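Workshop tips from the Plisbridge robotics club

These are notes we hand to new members who want to work with the hand-held grippers. Most of it applies to any small project with cables and moving parts.

Work on the floor if your bench is crowded. A flat board gives you a fixed area, and you can stand over it with both arms free. Put a strip of tape at each corner so you can set it back in the same place next time.

Keep the marker cubes clean. Wipe them with a dry cloth before you start. Fingerprints and glare cause more lost tracking than anything else we have run into. Do not grab a gripper by its cube.

Push your sleeves up before you pick up the grippers. Loose cuffs hang over the markers.
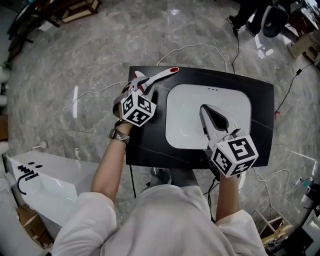
One gripper at the tray, the other at the upper left of the board.

Route cables away from your feet. Ours run across the floor, so we check them every time we change places. Leave some slack behind each gripper – a tight cable pulls your wrist off line.

Practice the reach before you record. Do it slowly 10 times with the recording off, then start. For the Zaltard task we needed 1,778 clean runs and our goal for the Flondia meet is 3,000, so bad habits add up.

Take turns. We switch operators after 2 sets. Tired hands squeeze too hard and the finger tips wear out early.

Label the runs the same day. Use the task name, the operator number and the set number, with no spaces. Copy the files to the Lynch drive before you shut down.

Coil cables loosely when you finish and put the grippers back in their box with the jaws open.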